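28/05/2021

Up at six to get the damp paper ready before the building warmed up. I had cut 400 sheets last night and stacked them between blotters under the board, and the top few had dried at the corners, so those went aside for proofs. The rest were fine. I'm using the last of the cream stock from Lambrechts and there won't be any more in that weight until August, which means I can't afford a bad day on the press.

The book is called Goltgate now. For most of the winter it was The Ferry Poems, but Roland Fairclough never liked that and last week he wrote to say he wanted the name of the landing on the cover and nothing else. It suits the type better anyway. Eight capitals across the title page, letterspaced a little, with the G's opened up by a hair so they don't clog. I set it three times before lunch. The first had a wrong-font T in it that I didn't see until I pulled the proof. The second was too tight. The third I left alone.

Roland's corrections came in the same envelope. He has changed a comma to a semicolon in the fourth poem and then changed it back in pencil underneath. He also wants the last stanza of the seventh moved to a new page. I said yes to the first (there was nothing to do) and I'm still thinking about the second. If I turn the stanza over, the page after it has five lines on it and a lot of white, and then the colophon has to go on the inside of the back cover. Tullio Longo would say that five lines on a page is perfectly good. Tullio prints books with one line on a page.

Printed the second sheet, first side, from half past nine until nearly one. The black was stiff at the start and I worked it on the slab with the knife for a good while. Added a very small amount of reducer. After that it went evenly apart from some wear on the lowercase e, which I've known about since the last book. I swapped out four of the worst. I should buy a new font of it, but the price for that size is more than I made on the whole spring list.

Jyoti Tiwari came at one with the bread and the linocuts. She has cut the ferry block again, smaller, with the rope gone. I thought I would miss the rope and I don't. The block is a shade under type height so it needs a sheet of card and one of tissue behind it. We pulled six proofs in the blue-gray and two in the brown. She prefers the brown. I prefer the blue-gray, and it's already mixed, in a jar with a lid that fits. We agreed to look at them again tomorrow in daylight, pinned up at the far end of the room.

She also brought the news about the fair. Kista is going ahead in August, with tables at the same rate as two years ago, and they want a list of titles and a short paragraph from each press. I've been putting off the paragraph. Every time I try it comes out sounding like a bank. I wrote down: "We print poetry by hand in small editions." Jyoti said that was enough. I'll send it tonight if I can find the form.

Spent an hour on the accounts after she left. Paid out since January: 3,834, mostly paper and the new rollers. Taken in: 1,913, and one shop still to pay me for the broadsides. Italo Rinaldi owes me for binding boards as well, but he lent me his nipping press all through March and I don't intend to mention it. If Goltgate sells half the edition at the fair I will be close to even by the fall. If it doesn't, I'll take on the wedding cards again.

The plan is still 150 copies, sewn in three sections, with the paper cover folded over a plain card. I tried the sewing on a dummy this evening with the unbleached thread. It's too thick for the fold. The next one down should do, and I have most of a spool somewhere, probably in the tin with the bone folders. Five holes and not three. I tried three last time and the sections shifted.

Long phone call with Parviz Jafarzadeh at about the time I wanted to be eating. He is editing the next number of Brundusus and wants something from me on distribution of type, meaning putting it back in the case after printing, which he thinks readers will find restful. 426 words, because that's what fits in the column once his drawing is in. I asked him if he wanted exactly that and he said he had already drawn the box. I'll do it this weekend. It could begin with the ferry poems coming apart letter by letter, although that may be a bit much.

He read me some of the rest of the issue. There's a piece on marbled endpapers that sounded good and a review of a book I haven't seen, and he has a poem from someone in Trieste set sideways on the page. He's worried about the staples. I told him to sew it and he laughed for some time.

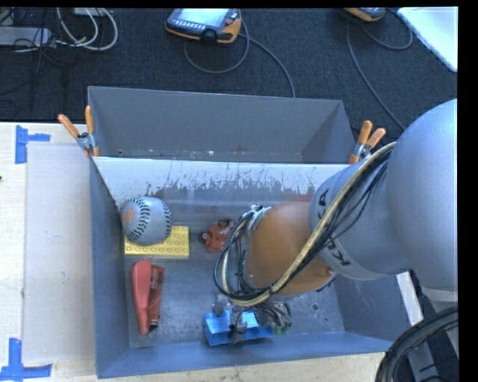

To do tomorrow

Pin up Jyoti's proofs, both colors, and choose.

Second sheet, other side. Damp 170 sheets tonight, not more. Check the register on the first ten before going on.

Write to Roland about the seventh poem. Say yes to the new page. I've set it out both ways on the stone now and he is right, the stanza reads slower on its own and the white doesn't bother me.

Colophon: name the type, the paper, Jyoti for the block, Roland's signature line under it. Leave out the number of hours this time.

Find the thin thread. If it isn't in the tin, ask Italo.

Kista form and the one-line paragraph.

Clean the rollers properly. I only wiped them tonight, it was past ten and my hands smelled of paraffin already. Washed up, put the lid on the blue-gray, covered the type with newsprint and turned off the lamp over the stone. Rain since nine, so the paper should hold its damp until morning.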